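Trelline Home Linen Program
Progress report to the Levine Fund, covering the period through February

Dear friends at the fund,

Thank you for your patience with us over the winter, and for the kind note that came with the second payment. It went up on the board by the kettle and it's still there. I promised you a fuller report this time, with more about what we do once we're inside somebody's home, so I'll start with the bedrooms, where most of our hours go.
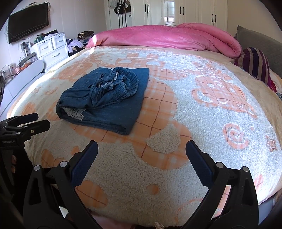
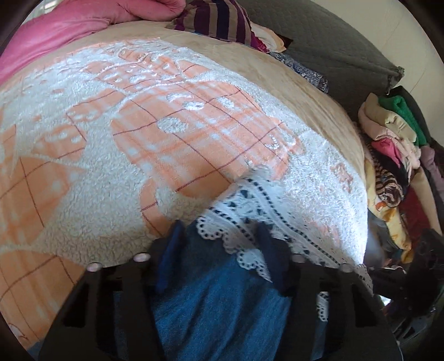
The fleece blanket on the bed, with a folded denim garment on it in the first picture.

When we wrote our application we talked mostly about laundry, and I think we pictured ourselves as a pickup and drop-off service with a friendly face. The washing still matters a great deal, of course, but what families in Grernbridge and out toward Buckley keep asking us for is help with the part that comes after. Clean clothes get as far as the bed and stay there. People sleep next to them, or move them to a chair at night and back again in the morning, and by the end of the week it's hard to say what has been worn. So our visits are now built around the bed. We get it clear, we spread the blanket out flat, and we use it as the folding table, which suits almost every home we go to (very few of them have a table to spare!).

Denim goes first, as it takes up the most room in a drawer. We fold anything with an elastic waist so that the waistband ends up on top, where a child can find it and pull the whole thing out without digging. I'll admit we went back and forth on this for weeks. Some of us were taught to tuck the waist inside, and it does make a neater bundle, but the children undo it in a minute.

Blankets come last. The thick fleece ones have been our biggest headache and also, I have to say, the things people are happiest to get back. They hold on to lint, they fill a whole machine by themselves, and they need a good deal longer to dry than we had allowed for in the budget. We now book them for Monday, when the machines at the Trelline building are quiet, and we ask families to keep a second cover on hand for that one night. Where there isn't a second cover we lend one.

Now for the figures you asked for. Since the grant began we have washed and returned 2932 pounds of clothing and bedding and made 627 home visits. We spent $1372 on detergent, bags and repairs to the older dryer, and we have $386 left in that line, which should see us through to the summer if the dryer behaves. Mileage ran higher than planned on account of the Buckley road being closed, and I've put the receipts in the envelope with this letter.

Two things are behind. The printed folding guide is still in draft, mainly for want of clear drawings, and the drawer label kits were held up by the supplier and have only gone to the Grernbridge families so far. I'd hoped to tell you both were finished. We would like to move a little of the printing money over to blanket drying, if you're agreeable, and I can send a revised sheet whenever it's convenient.

You also asked whether families keep it up between visits. Some do and some don't, and it changes with the school week and with who is working nights. We've stopped asking about it at the door, as it made people feel inspected, and we just start folding with whoever is home. The talk comes more easily that way, and we hear about the broken washer or the missing winter coat a lot sooner than we used to.

For the next period we plan to finish the guide, get the label kits out to Buckley, and try a Saturday visit for households that can't manage weekdays.

With warm thanks,
The Trelline Home Linen Program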